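News > Community > Garthorpe

Small breakfast machines get their own morning at Garthorpe kitchen

May, by Yoon-hee Pyo

News | Events | Recipes | Classes | Contact

The Garthorpe community kitchen has started a breakfast table for people who live in one room or have a very small kitchen. It opens at 7:30 in the morning and closes at 10, and 23 people came to the first one. Most of them are students or workers who moved to town this year and rent a room without a stove.

The idea is simple. Visitors bring bread and something to put in it, and they cook on countertop machines which the kitchen lends out. The machines were paid for with a collection among neighbors and shops on the street. It brought in $2,513, more than the kitchen had asked for, and part of the money will go to new extension cords and a second cabinet.

On the white table by the gray chairs there is now a mint-green machine that has a sandwich maker on the left and a small frying pan on the right. A person can press a whole-grain sandwich on one side and cook a few small pieces of food on the other. The matching plate is kept together with it.
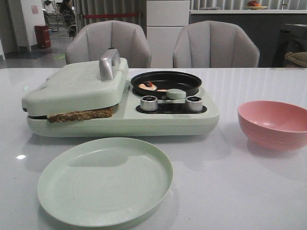 How to borrow a machine

From next month it will also be possible to take a machine home for two weeks. The loan is free for residents of Garthorpe, but a deposit is asked and will be given back when the machine returns clean. Names are written down at the front desk during breakfast hours. There is already a waiting list, so the kitchen asks people to put down only one machine at a time.

Before the first loan everybody takes a short lesson at the table. It explains how to wipe the plates after they have cooled, how much bread fits under the lid, and why metal forks should stay away from a nonstick pan. The lesson takes less than half an hour – it is given in English, and in Korean when I am there myself to help.

Some visitors have asked for recipes that are not only cheese and ham. A sheet with ideas is lying near the door, and everyone may add to it. So far it has egg with green onion, mashed banana with peanut butter, and a shrimp toast that was written by a visitor from the apartments behind the library.

The breakfast table is in Room 107, on the same floor as the main entrance. Please bring your own cup. Tea and coffee are on the side counter and cost nothing, and bread left over at 10 can be taken home.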